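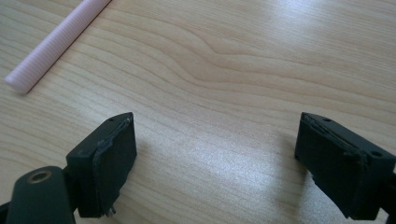
The gym doors in Pradier open at six, and by a quarter past there isn't a free chair. People have come straight from work, some with kids in tow, one man still in his bakery whites. They're here to argue about bus routes, and they've been looking forward to it all week!

Pradier is a river town that used to settle its business behind a closed door on the second floor of the town hall. Then came the Zirau meetings, named after the neighborhood where they started (Zirau is the low-lying part of town, across the old bridge, and it floods). Residents there wanted to know why the pumping station had been put off for a third year. They booked a room, invited the council, and set one rule: whoever lives here gets to speak, papers or no papers, vote or no vote.

That last part matters in a town like this one. Plenty of people in Zirau were born somewhere else and can't cast a ballot in a local election, even after 14 years of paying rent and sending children to the schools. At the meetings they get the same two minutes as everybody else. I sat through three of them this spring and I'd happily have sat through three more.

The format is wonderfully simple. Anyone can put a topic on the list, and the room picks which ones to take up that night. A council member has to be present and has to answer, out loud, before the evening ends. If the answer is "I don't know," it goes on a sheet by the door with a date next to it. I read that sheet every time I walked in. Most of the lines had been crossed off.

The biggest fight so far has been over the Ramalho site, a former cannery with a good roof and terrible plumbing. The council wanted to sell. The meetings wanted a public hall with a kitchen, and 740 people signed a petition saying so, in six languages. The sale was pulled from the agenda in October, and a plan to lease the ground floor to residents is now being drafted. It may yet fall apart over the cost of the pipes. 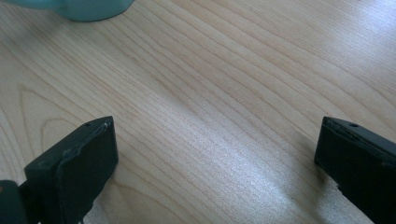 Can people who don't live in Pradier take part in the meetings?

Visitors are welcome to listen, but only residents can speak or put a topic on the list.

The idea is traveling. Drukus, an hour up the valley and a good deal smaller, held its first open meeting this winter in a school cafeteria. The organizers set out 100 chairs and had to borrow more from the classrooms. The topic was streetlights. It ran until almost eleven, and the mayor, who had planned to stay for half an hour, missed her train.

Back in Pradier, the bus argument ends with a show of hands for a later last departure from the station. The council member writes it down and promises a reply by the next meeting. It's on the sheet by the door, fourth line from the top.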